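Home Stories Serials Authors Submit About

The Saint of Larnulano

Irina Nistor did not believe in the well at Larnulano, and she had told her aunt so on the phone, twice, before agreeing to drive out and look at it.

"You don't have to believe in it," said Despina Lungu. "You only have to bring me a bottle."

"They charge for the bottle."

"Four euros. I've spent more on worse."

That was hard to argue with. Despina had spent money on magnets, on a copper mat, and on a tea called Kozan that smelled of wet rope. Her hip hurt all the same. Irina had put the tea in the back of the cupboard herself, and it had come forward again by the next visit.

She left after lunch, with two empty bottles on the seat beside her, and got behind a blue car at the edge of town. It went at exactly the speed allowed. She decided the driver was a pilgrim too, and disliked him for it.

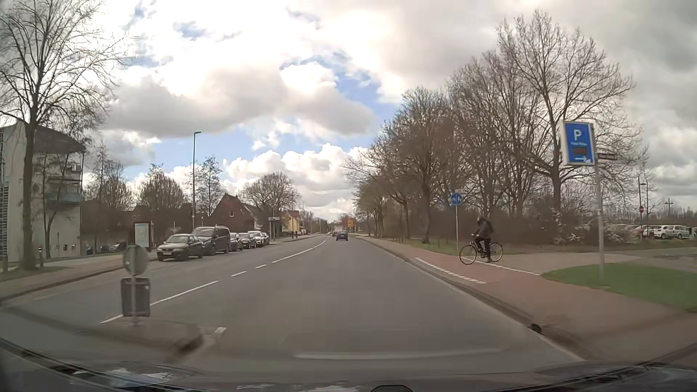

The road out, under a good deal of cloud.

The story of the well was short. In 1,596 – the website printed it that way, with the comma, as if it were a price – a shepherd had dropped his blind dog down the shaft, by accident or otherwise, and the dog had climbed out seeing. Irina had several questions. How does a dog climb out of a well? Who had tested its eyes? And why, with all those sick people in the valley, would any saint start with the dog?

She had put these to Dorin Avram at work, who was religious in a mild way, mostly around December.

"Maybe it was a nice dog," Dorin said.

She thought about that longer than it deserved. She thought about it through the last of the brick houses and the side streets, while the blue car kept its distance and the sky did one thing and then another.
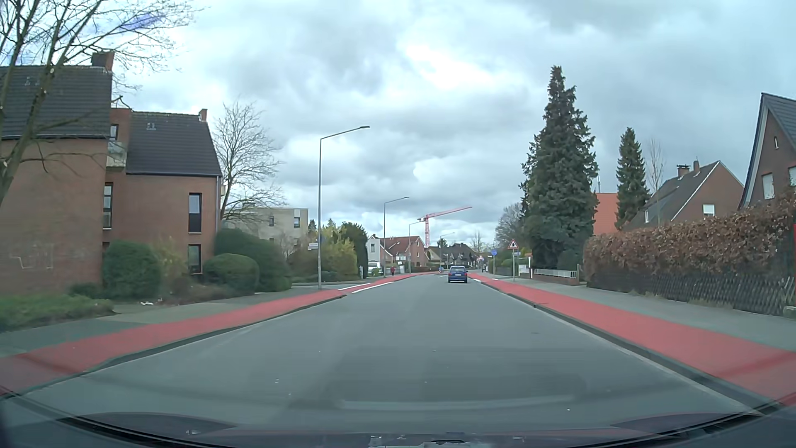

Brick, cycle paths, and a blue car ahead.

The well had a roof over it and a gate in front of it. At the gate sat a man in a Sudus cap, with a cash box on his knees. His badge said Horațiu Vlad, Guide.

"Does it work?" Irina asked him.

"People come back."

"People go back to the dentist."

He gave this some thought. "With the dentist they complain more," he said, and tore her a ticket. It was number 181. She asked whether that was for the day or the year, and he said it was for the roll.

There was a woman at the tap already, filling a plastic can that must have held 20 liters. Her name was Stela Bălan. She gave it without being asked, along with the names of her tomatoes' diseases. The water was for the tomatoes. She had tried it on her husband and seen no difference.

"And the tomatoes?"

"Hard to say," said Stela. "It's been a wet year."

Irina liked her very much. She helped carry the can to the gate, where it slopped over her shoes, and then she went back and filled one bottle. It looked like water. She smelled it, and it smelled like the inside of a coin purse. There was a label to stick on, with the dog on it, looking upward. She left the label off.

Despina was waiting up when she got back. She held the bottle to the kitchen lamp and turned it around.

"Where's the dog?"

"I left it off."

"It has to have the dog, Irina."

"Why does it have to?"

Despina put the bottle on the table and sat down beside it, slowly, on the good side first. "Was there a line?" she asked.

"One woman. With tomatoes."

"And did you drink any?"

Irina said she had not. Her aunt got out two small glasses, the ones for plum brandy, and filled both to the top.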